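Comparing Wrist and Head Cameras for a Two-Arm Simulated Robot
Project report, Robotics Lab Course
Covadonga Figueroa

1. What the project was

The task was to find out which camera views a controller needs in order to pick up a small box with a two-arm robot in simulation. I had two camera positions to choose from, one on the head and one on each wrist, and two controllers that had already been written for the course. Genside is the older one and plans a full path before the arm moves. Grudo corrects the path while the arm is moving. Both were run in the Hornberg simulator with the same robot model and the same parallel grippers.

My first plan was to compare grippers as well, using the suction model from the Garrido parts library. I dropped this in March when the suction contacts would not load properly, and the rest of the time went into the cameras.

2. Setup

The simulated world is kept very plain. The surfaces are mostly flat colors with no texture, apart from a faint grid on one dark surface, which makes rendering fast but also gives the vision part very little to hold on to. The object to pick is a small purple box. A flat green disc is placed near it as a distractor, and the controller is supposed to ignore it.

I ran 900 trials. For the first 200 I only adjusted settings, so those are left out of the comparison. The start position of the box was drawn at random for each trial from an area the right arm can reach. The left arm was not given a job, but it was kept in the model with its camera switched on so that the load on the simulator stayed the same.

A trial counted as a success if the box was lifted clear of the surface and held until the timer ran out. Pushing the box and then getting it on a second try also counted.

3. Camera views

The head camera looks down over the torso and sees both arms. The wrist cameras look along the fingers. All views were rendered at the same size and passed to the controller without any cropping. 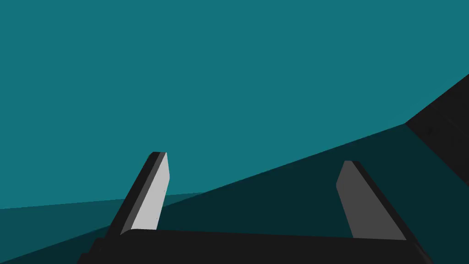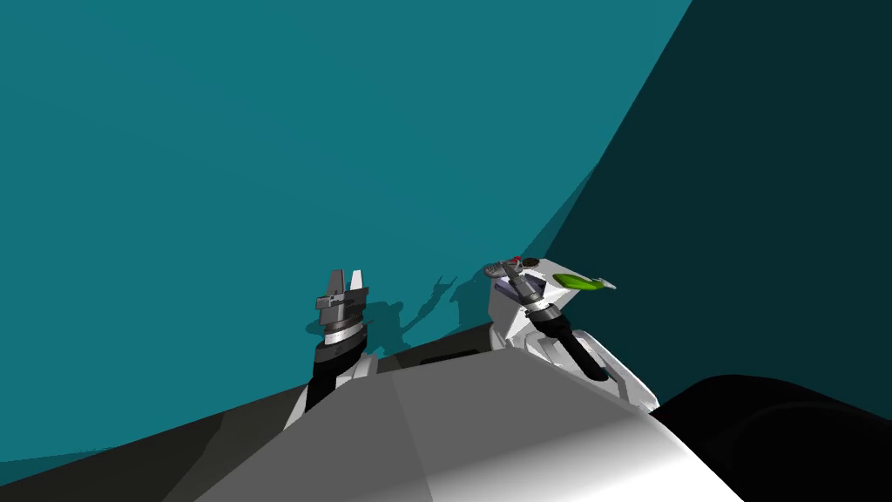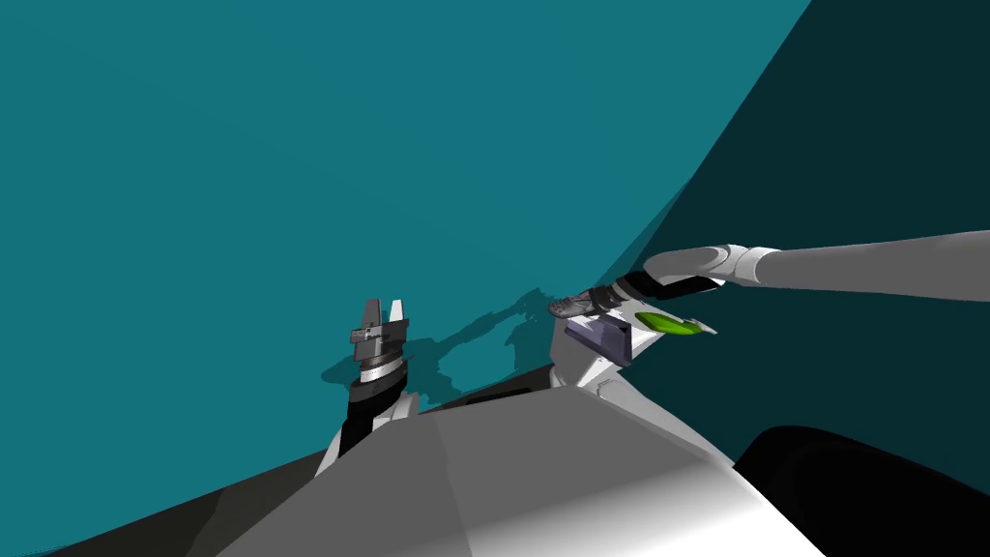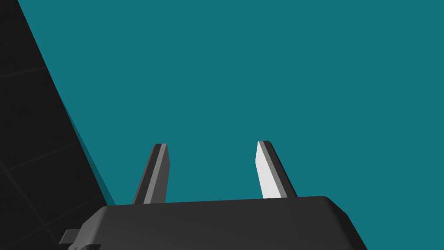
Simulator renders from the camera comparison.

The two kinds of view fail in different ways. With the head camera alone, the controller knew where the box was for most of the approach and lost it near the end, when the arm came between the camera and the box. Genside handled this better than I expected. It had already stored the box position, so losing sight of it did no harm unless the box had been bumped. Grudo kept asking for a fresh position, and when none came it slowed down and sometimes stopped.

With the wrist camera alone the problem was at the start. If the box was outside the view there was nothing to steer by, and on a flat colored background the controller could not tell how far it had moved either. I added a short search motion to fix this — a slow sweep from left to right — and it helped Grudo a lot. It did not help Genside, which planned its path from the first view it got and then stuck to it.

Using both cameras worked best with Grudo. The head view brought the arm close and the wrist view took over for the grasp. The handover point needed care. When I switched too early, the wrist camera had no box in view and the arm drifted. When I switched too late, a finger touched the top of the box before the correction came in.

4. Problems along the way

Shadows cost me the most time. The color filter was set up for evenly lit surfaces, and the shadow of an arm is a darker version of the same teal. In early runs the edge of a shadow was picked up as the edge of an object. I changed the filter to use hue only and ignore brightness, and after that the false detections stopped, except when the box itself was in deep shade.

The wrist views are also tilted, depending on how the forearm is turned. I forgot this when I wrote the first version of the alignment step, so "left" in the picture was not left for the gripper. The correction is now taken from the joint angles.

5. What I would change

I would put some texture on the surfaces. A plain background is easy for the color filter but makes it hard to estimate motion, and a real table would have marks and scratches on it anyway. I would also log the handover point in each trial. I only saved whether the trial succeeded, so I had to work out the early and late switches by replaying runs one at a time.

The Garrido suction model is still in the project folder with my notes on the contact error. The settings for the hue filter and the search sweep are in the same folder, in the file for Grudo.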